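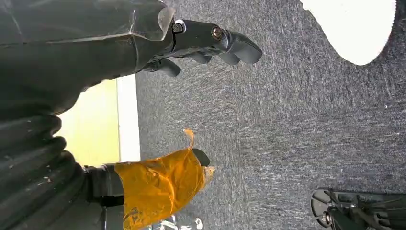
How long does a sourdough starter take before I can bake with it?

Mine took 19 days the first time, and I almost threw it out twice. Most recipes say a week, and in a warm kitchen in summer a week can be right. I started mine in January in a drafty apartment in Sullberg, so it mostly sat there sulking. What you want is a starter that doubles after a feeding and does it again the next day, and the day after that. Once you've seen that three times in a row, go ahead and bake.

What flour do you feed it?

Half whole rye, half plain bread flour. I used to be fussy about brands and I'm over it. If all you have is all-purpose, use all-purpose! It'll be a bit slower and a bit milder. The only thing I'd steer clear of is self-rising, which has baking powder and salt already in it.

Do I have to throw so much away?

You have to take some out, or you'll end up with a bucket of it, but it doesn't have to go in the trash. I keep a jar of discard in the fridge and use it for pancakes, crackers and a sort of lazy flatbread (discard, salt, chopped scallions, hot oiled pan, done). Old discard gets pretty sour, so I use mine within the week.

There's gray liquid on top. Is it dead?

Nope, just hungry. Pour the liquid off or stir it in, then feed it. If you see pink or orange streaks, or anything fuzzy, that's different — toss the whole thing, wash the jar in very hot water and start over. I've had to do that once and I was grumpy all weekend.

Can I leave it when I go on vacation?

Sure. Feed it, give it an hour on the counter, put it in the back of the fridge with the lid on loosely. Mine has gone 46 days like that. It needed four feedings to perk up again and smelled like nail polish remover for the first two, but the bread was fine.

Why is my loaf flat?

This is the one I get most, and I wish I had a single answer. Usually the dough either didn't rise long enough or rose way too long, and from the outside those two can look a lot alike. Cut it open. A few giant holes with tight, gummy crumb around them means it needed more time. If the crumb is fairly even but the loaf spread out like a puddle, and the crust stayed pale, it probably went too long. Griet Hendriks wrote in to say she puts a little piece of her dough in a straight-sided glass next to the bowl and marks the level with a rubber band, and I've stolen that idea completely.

Do I need a Dutch oven?

It helps a lot, but I baked without one for ages. Put your loaf on a hot baking sheet and turn a big metal bowl upside down over it for the first 20 minutes. Use good mitts when you lift the bowl off — the steam comes straight at you.

Does your starter have a name?

Pusitari. Long story, and it was Gerrit Dijkstra's fault. He gave me the spoonful I began again with after the pink streak business, and his own starter is called Yen, so I guess they're related.

Can you mail me some?

I used to! I'd dry it on parchment, crumble it up and send it in a plain envelope. I've sent out 417 of those and my kitchen table would like a break, so the list is closed as of 8/21/22. If you're already on it, you'll still get yours.

My question isn't here.

Leave it in the comments under any of the bread posts. I read all of them, though I'm slow in the summer. Tell me your flour, how warm your kitchen is and how long the dough sat, and I'll have a much better shot at helping.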